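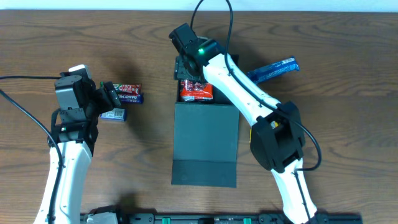

How to pack a snack box so it arrives not crushed?

Posted by Lindberg, Tue 9 July

Hello everybody. I would like to send a box with snacks to my niece, who studies abroad and misses small sweet things from the shop near our house. I have never sent food by post before. I have one stiff card box, dark grey, longer than it is wide, with a flap that folds over. I have also different snacks in small packets: chocolate bars, some biscuits, two bags of crisps and a few soft cakes.

My problem is the order. When I put the bars first, there is a big hole in one end and everything slides when I lift the box. When I put the crisps first, they become flat. I took all out again three times already. The box with everything inside must stay under 1105 grams, or I pay the next price at the counter, so I don't want to fill it with heavy paper. My kitchen scale says around 200 grams for the empty box.

Should I take things out of their outer packets to save place? And is it a bad idea to send chocolate in summer? I could wait until October but then she has already exams and I wanted to send it before.

Thank you for reading my long message.

Ní Chonaill

Don't take anything out of its wrapper! Keep it all sealed. Food that is open goes stale, and at some borders they want to be able to read what it is.

For chocolate in July I would say no, unless it is going somewhere cool. Wafer bars are a bit better than solid ones but they melt too. Send the biscuits now and keep the chocolate for the exams, she will be glad of it then.

Prestinent

I send such boxes to my two sons since many years, so I write you how I do it. Maybe it is too much detail, but I had also the problem of the sliding.

First lay everything on the table beside the box, and don't put anything in yet. Make two groups, the hard flat things and the soft or puffy things. If the customs form asks for a list, write it now, while you can still see all the packets.

The flat bars go on the bottom, lying down, all in the same direction as the long side of the box. If one is a little too long, put it in the corner standing up. Don't bend it. Then the biscuits on top of the bars. The soft cakes come next, and the crisps last, directly under the lid. A crisp bag has air inside and it works like a small pillow. Please don't make a hole in it to let the air out, my husband did this once and we sent crumbs.

For the hole in the end I use a pair of new socks. They weigh almost nothing, mine were 62 grams on the scale, and a student always needs socks. A tea towel is also good, but heavier.

Close the flap and shake the box softly next to your ear. If you hear something moving, open and fill a little more. If the flap does not want to close flat, take one thing out. I put tape on the flap and also once around the middle. The tape and the label together are maybe 40 grams, so leave a bit of room in your weight for them.

Lindberg

Thank you both. The socks are a very good idea, I have a new pair from Uvus which were too small for me. I will send the biscuits and crisps this week and wait with the chocolate.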